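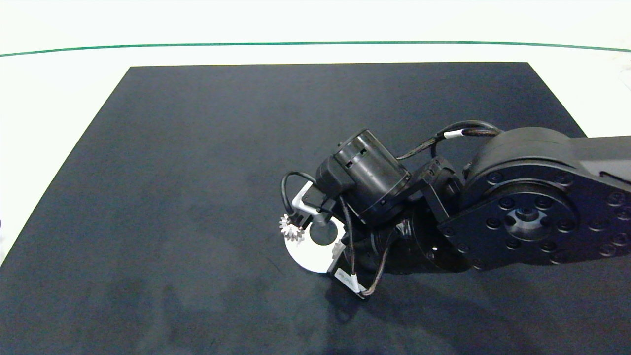
Dark mat on a white surface, with a thin green line beyond its far edge.

Maes Literary Society Forum > Public Events > Spring reading series: format and venue

Posted by g_stevens (moderator)
5 March 2021

Members are invited to comment on the proposed format of the spring reading series. The opening event will feature Rutilio Lozano, who will read from his poetry collection Stallolo, followed by a conversation with Tineke Nijs of the translation program. The proposal before us is to hold the series in Dustard Hall, which seats 300, with a question period after each reading. Please keep remarks to the format and the venue. Questions about the book table should go to the events office.

Geert Stevens

Posted by hkramer
I support the choice of Mr. Lozano and object to the hall. Poetry read quietly does not carry in Dustard, and the rear seats are poor for anyone who relies on seeing the speaker. The library reading room would serve the work better. I would also ask that the question period be limited. At the last translation evening it ran longer than the reading.

Posted by J.Goossens
I must disagree with Mr. Kramer on the venue. The reading room has one entrance and a step at the door, and we have received two written complaints on that point. Dustard Hall is level throughout and has a working microphone. A public reading should be open to the public in practice.

On the question period I am in agreement with him.

Posted by hkramer
The step had escaped me, and I withdraw the reading room. Could the smaller gallery at Wunix be considered? It is level, and the sound is good.

Posted by tnijs
Speaking as a participant — I have no preference between Dustard and Wunix, but I would ask that we not shorten the questions too severely. Students who are reading Lozano in translation for the first time often have no other occasion to ask him why a line breaks where it does. Written questions, collected at the door, may be a fair compromise.

Posted by J.Goossens
Written questions tend to favor those who arrive early with a prepared point. I would prefer an open microphone with a firm moderator.

Posted by g_stevens (moderator)
Thank you for these comments. The Wunix gallery is reserved through May for the student exhibition, so Dustard Hall stands. The question period will be capped at five speakers for the opening event and reviewed afterward. Mr. Lozano has asked to read four poems in Spanish before the English versions, and printed texts will be placed on the seats.

Posted by hkramer
Five is acceptable to me. Will the printed texts give both languages?

Posted by g_stevens (moderator)
Yes, on facing pages.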